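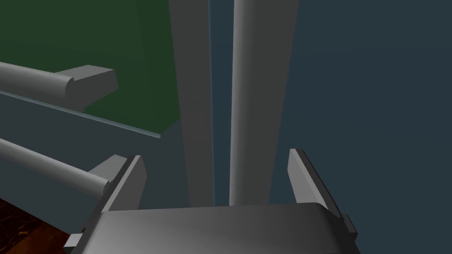

From the Cleaning Cart to the Simulator: Thaís Macedo on Her New Work at Grusska

Reading time: 4 minutes

Thaís Macedo started at Grusska as a room cleaner. The company takes care of furnished apartments in Bragança, and for many years her day was the same: kitchen, bathroom, beds, floor, and a final look inside every cabinet for things the guests had forgotten. Now she spends three days of the week at a desk, where she guides a simulated robot through rooms that exist only in the computer. The other two days she still cleans.

I met her in the small office behind the linen store. She is 52 years old and speaks quickly, and two times during our conversation she got up to answer the phone for a colleague.

"When they told us about the robots, I thought it will be a machine in the corridor and we will all go home," she says. "Then they asked who wants to teach it. I did not know what this means, to teach it, but I put my name on the paper."

The program is called Codirbridge. With it, the cleaners move the arms of the robot in a virtual apartment, and the movements are recorded. Jeferson Nogueira, who is responsible for the training at Grusska, prepares the tasks and also builds many of the rooms. According to him, the first goal is modest. The robot should open cabinets, check the inside and close them again, so the cleaners do not have to bend and stretch for each one.

"A cleaner opens 72 doors and drawers in one shift on our biggest floor," Nogueira told me. "I had never thought about that number before. Thaís said it to me in the first meeting and I went to the floor and did it together with her. She was right, and my back also agreed."

The work in the simulator is slow. Macedo must bring the gripper near a handle, turn the wrist, close the fingers and pull, and all of this she must do while looking from the place of the robot. Often its own arms and body hide what she wants to see. There are other views which she can choose, including one close to the gripper, but she found them confusing in the beginning.

"In a real kitchen I don't look at the handle. My hand goes there alone. In the simulator I have to think about where is my elbow, and I don't have an elbow."

She does 50 recordings on a normal day. A recording can be rejected, for example if the arm hits something or if the door was opened with too much force. In the first month, she says, she had more rejected than accepted, and she went home with a headache. Nogueira then changed the rule and gave everybody a break of 10 minutes after each hour.
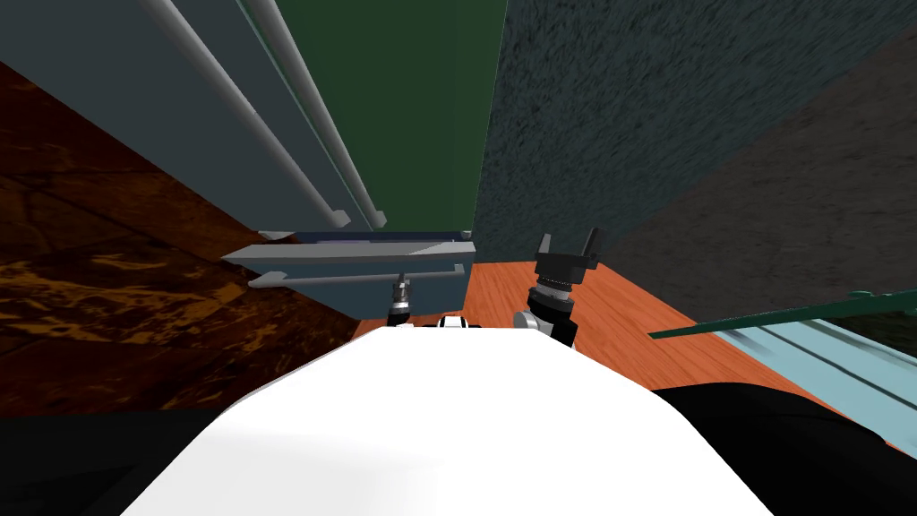 The rooms themselves were also a subject of discussion. Macedo did not like the early ones because they were too clean and too empty. The colors are strange, she says, with green panels and walls like marble, and no apartment in Bragança looks like this. Nogueira explained to her that the colors and surfaces are changed on purpose, so that the robot doesn't learn only one kitchen. She accepted this, but she asked for other changes, and she got some of them. Now there are rooms where a door stands half open from the start, and rooms where a chair is in the way.

"Guests leave the chair in the wrong place always. If the robot doesn't know this, it will stay in front of the chair until the evening."

I asked her if she is afraid to teach the machine that will take her job. She was quiet for a moment.

"I think about it, of course. My friends ask me this every week. What I can say is that last year two women left because of the shoulders, and they were not old. If the robot takes the high cabinets, maybe the next one can stay. But I want to see it on paper, and I said this to the management too."

What is on paper at this time is an agreement until March. Nobody who takes part in the training will lose hours before then, and the desk days are paid like the cleaning days. Macedo and several colleagues have asked for a higher rate, since they are using their experience and not only their hands. The management has not answered yet. Nogueira says that he supports the request, but the decision is not his.

Another change is more difficult to put in an agreement. The cleaners used to work in pairs and talk all day. In the simulator each person wears headphones and sits alone. Macedo misses this more than she expected, and on her desk days she still eats lunch with the cleaning team, even if she must walk to the other building.

The first real robot will be tested in the Candmont house, which has the newest kitchens. Macedo will be there for the first week. She has asked to bring her own cart.

"I will clean next to it," she says. "If it makes a mistake, I want to know if it is my mistake."

We use cookies to improve your experience on this site. By continuing to read, you accept our cookie policy. Accept | Settings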